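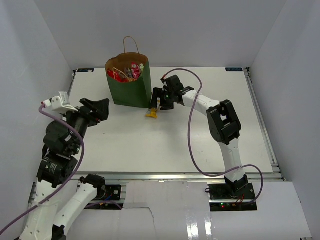 4. Results and discussion: what becomes of the bag

4.1 Where bags go when they get home

The carryout bag is designed for a working life that ends at the kitchen counter. The 406 households that returned usable diaries in Gresville and Skavville had other plans for it. Of the 2565 bags logged over the diary period, only a minority were thrown out or recycled on the day they arrived. The rest entered what we came to call, after one respondent's phrase, "the bag situation": a cupboard, a drawer, the gap beside a refrigerator, or (in four of the interview households) the inside of a larger bag.

We had expected the bag situation to be a matter of storage, and we coded it that way in the pilot. Interviewees talked about it in the vocabulary usually kept for in-laws. It had to be dealt with. It had been getting worse. One woman in Skavville lowered her voice to discuss it, though her husband was in the yard with a leaf blower. Our second coding scheme therefore separates the physical store from the household's sense of obligation toward it. The two are weakly related at best. Several of the most troubled respondents owned fewer bags than the present author.

Plastic and paper were not hoarded alike. Plastic bags were kept in bulk and used singly, mostly as liners for small trash cans. Paper bags were kept individually and used for particular jobs, and respondents could often describe a given paper bag by its store of origin and its current employment. Plastic bags were almost never described at all. "It's a bag," said a retired bus mechanic in Gresville when we asked for more detail, and he was right, and we moved on to the next item.

4.2 Handles and rank

Among paper bags, the strongest predictor of a second use was the presence of a handle. Flat-topped grocery sacks were recycled early or went under something that leaked. Bags with handles stayed on. Those with twisted paper handles did better than those with flat ones, which respondents distrusted, usually on the basis of one remembered incident involving jars.

Color mattered more than we would like. Plain brown bags were treated as supplies. Colored bags were treated as belongings, and a colored bag with a sound handle could reach a position in the household from which it was very hard to dislodge. The green paper bag in Figure 1, with its twisted brown handle and its snack packages and candy wrappers heaped above the rim, is of the type that respondents placed highest in the card-sorting exercise. Asked why, they said it looked like "a real bag." Asked what the others were, they were less sure.

This ranking had practical effects. In 11 of the interviews the respondent described passing over a colored bag to use a plain one, so that the good bag would be available later. We asked each of them to name an occasion on which later had come. Two could. One of these was a funeral lunch and the other was the interview itself, at which we had been handed a good bag containing zucchini.

4.3 The long memory of Gresville

The two towns differ in their bag history, and the difference is what made the comparison attractive to begin with. Gresville passed a litter ordinance in 1974 that required merchants on the main street to offer "a sack of paper" on request. It was never repealed, was seldom enforced, and was unknown to every store manager we spoke with. Skavville had no such rule and introduced a small charge on all carryout bags one April, giving residents just enough notice to be annoyed in advance.

We hypothesized that older Gresville residents would show some trace of the ordinance in their habits. The diaries give modest support to this. Respondents who had lived in the town since before the ordinance logged more paper bags and kept them longer, and the effect survives controls for age and household size. It doesn't survive the removal of one household, which we discuss in the appendix and which owns a barn.

The Skavville charge behaved as charges do. New bags entering the home fell. The stock of bags already in the home did not, and in the diaries kept after the charge the mean age of a stored bag (as estimated by its owner) went up sharply. Residents were buying fewer bags and retiring almost none. Kioko, the largest grocer in the study area, reported that customers had begun to arrive with paper bags from a competitor that had closed. The cashiers had no policy on this. They filled them.

4.4 The bag as a container for small things

Most models of reuse assume that a bag is reused to carry. In our data, carrying was the second most common purpose for handled paper bags, well behind standing still. Bags stood in hallways holding gloves. They stood in closets holding other people's casserole dishes, due to be returned. They held batteries awaiting proper disposal, which a Gresville respondent estimated had been awaiting it through two presidencies.

Snacks and candy form a category of their own. A bag assigned to snacks was rarely a storage container in the strict sense, because its contents turned over quickly and unevenly. It was consulted more often than any other bag in the home. Diaries from households with teenagers record the snack bag as full on one line and "bag only" on the next, with no intervening event. We considered treating these as missing data. The coder, Josphat Ndung'u, who was raised with brothers, argued that they were complete.

Wrappers caused a smaller problem of classification. Some households dropped empty wrappers back into the bag the snacks came from, so that a single bag served at once as pantry and trash can. The diary form offered separate boxes for the two. Respondents checked both, or drew an arrow. In one case the respondent wrote a paragraph in the margin defending the practice, with a degree of feeling that suggested someone else in the house had read the form first.

4.5 Limits

Diaries were filled in by whoever was willing, and willingness to keep a bag diary is unlikely to be distributed at random. The 16 interviewees were drawn from this already patient group. We suspect our sample contains too many people who fold.

The act of recording also disturbed the thing recorded. Several households cleared out their cupboards in the first week, on discovering the contents, and one apologized to us for having done so. We have kept these households in the main analysis and flagged them. Dropping them shifts the estimates slightly toward hoarding.

Bag ages are self-reported. Where a printed store name allowed us to check, respondents were off by several years in both directions, with no sign of embarrassment. The Drurkell bags were the easiest to date, as that store changed its printing every season until it changed its line of business.

Finally, our measure of "reuse" counts a bag as reused if it was assigned any purpose after its first trip. This includes the purpose of holding bags. A stricter definition, under which a bag full of bags does not qualify, lowers the reuse rate in both towns and reverses their order. We report both figures in the supplementary tables. Reviewers of an earlier draft were divided on which should come first, and so, for most of a winter, were we.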